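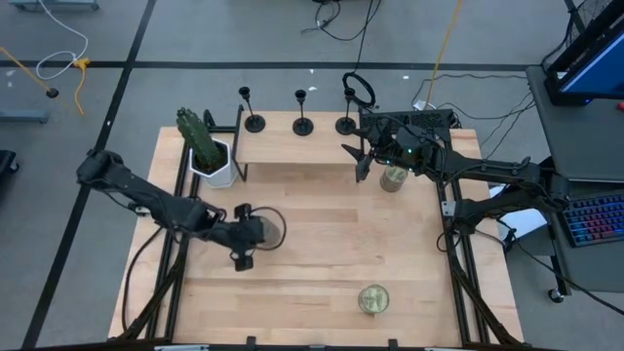 Light wood in strips, on a concrete floor.

Leave the table alone

My mother is 78 and still eats at the table she bought when she got married. It has a burn near one corner from an iron, a row of dents where I hit it with a spoon, and a pale patch where a plant pot stood for years. Every so often a visitor tells her that it would come up lovely with a sander. She says thank you and puts the kettle on. I think she is right, and I think most of us would be better off doing the same.

Sanding down a table is treated as a kind of good housekeeping. There are shops that sell little else. Prometti, the furniture chain near us, has a whole wall of oils, waxes, pads and fillers, and a leaflet by the till that tells you to refresh your wood every spring. I asked the man there what would happen if I skipped a year. He said the wood might look tired. I have thought about that word since. A table that has been used at breakfast and supper by a family of five will show it, and I don't see why that is a fault.

There is the plain matter of thickness. Solid wood can be sanded, but only so many times. A cheap veneer can hardly be sanded at all, and many people find this out halfway through a wet afternoon with a hired machine. I know a couple who went through the top layer of theirs in a patch the size of a saucer. They own a tablecloth now.

Money comes into it too. Last November I got a price for having my own table done, mostly out of curiosity. Urbańczyk, a small firm two streets away that does decent work, wanted 80 pounds for the top alone and would have kept it for 6 days. That is a fair price. I have no complaint about them. But I stood in my kitchen that evening and tried to say what I would be getting for it, and all I could come up with was that the ring left by a casserole dish would be gone. I know whose casserole dish it was. I kept the 80 pounds.

Hubert Żak, who taught woodwork at my school and was not a sentimental man, used to say that a finish is there to be worn out. You put it on so that it takes the damage instead of the wood, and when it has taken enough you put on some more. He meant a rag and a bit of oil. He did not mean going back to bare timber because someone had put a mug down. His own bench was black in places and nobody was allowed to clean it.

I should be fair to the other side. Some tables do need work. If there are splinters, or the surface has gone sticky, or the joints between the strips have opened up enough to hold crumbs, then it wants seeing to, and leaving it would be plain neglect. A wobbly leg should be fixed the same week. I am also aware that people buy second-hand furniture with other people's marks on it, and there is no reason to be fond of a stranger's wine stain. Sand it, by all means. You are starting again with it.

What I object to is the idea that a thing should look on its last day the way it did on its first. It makes people nervous in their own homes. I have eaten in houses where I was handed a coaster, then a mat, then a second mat to go under the first – and I spent the meal watching my elbows. The children in that house did their homework on the floor. A table was bought for over 20 times what mine cost, and the family had been moved off it.

The shops are starting to go the other way, and I can't say I like that either. Isivora now sells a range that comes ready dented. Someone in a factory has gone at it with a chain, and you pay more for it than for the smooth one beside it. The marks are evenly spread, which real ones never are. Ours are all at the end nearest the cooker.

So my advice is dull. Wipe it down after meals. Oil it when water stops beading on the top. Put something under a hot pan. The rest of the time, sit at it and have your dinner.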